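Unit 2: Friction, or Why Anything Stays Where You Put It
Intro to Everyday Mechanics, Tuesday section
Instructor: Kenza Nasr

Before you read

Bring a ruler, a shoe you don't mind being judged on, and last week's worksheet. If you left the worksheet in the Heden building, so did half the class, and the pile is on the windowsill.

Static and kinetic

Push a heavy box gently and it ignores you. Push harder and it still ignores you, up to a point. During all that ignoring, static friction is matching your push exactly. It has a maximum, which we write as the coefficient of static friction times the normal force. Past that, the box moves and kinetic friction takes over, usually a bit smaller. This is why people who shove refrigerators end up on the floor.

The normal force is the push of one surface on the other, at right angles to where they touch. On a level floor it equals the weight. On a ramp it doesn't, and every year somebody loses 20 points on the midterm by assuming it does.

What sets the coefficient

Mostly the pair of materials. There is no "friction of rubber," only rubber on something. Contact area matters far less than your instincts insist, at least for hard, dry surfaces. Soft and fuzzy ones bend the rule, and the textbook deals with them by changing the subject.

Squeezing works the same way as resting. Hold a book between two palms and each palm supplies friction upward. Two contacts, so the most weight you can hold is 2 times the coefficient times the squeeze. Sweaty palms change the coefficient. Confidence does not.

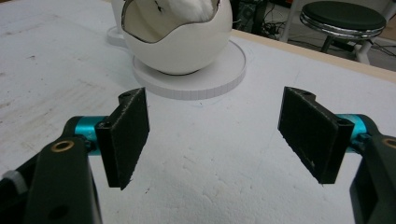

Worked problem: the Plelov crate

A crate weighing 2775 newtons sits on a level warehouse floor. The coefficient of static friction is 0.40. How hard must you push sideways to start it?

Normal force: 2775 N.
Maximum static friction: 0.40 times 2775 = 1110 N.

So anything over 1110 N, which rules out most of us before lunch. Note that I gave you the weight. Do not multiply by 9.8 again out of habit.

For next time

Read the Skevia chapter up to the section on ramps. Skip the box on the history of axle grease unless you are having that kind of evening.

Problem A: Repeat the crate problem with a weight of 3029 N.
Problem B: Tilt your ruler with a coin on it until the coin slides. Write down the angle and take its tangent. Do it again with the coin flipped.
Problem C: Explain in two sentences why Ait Brahim's sled, in the chapter, is easier to keep moving than to start. Two means two.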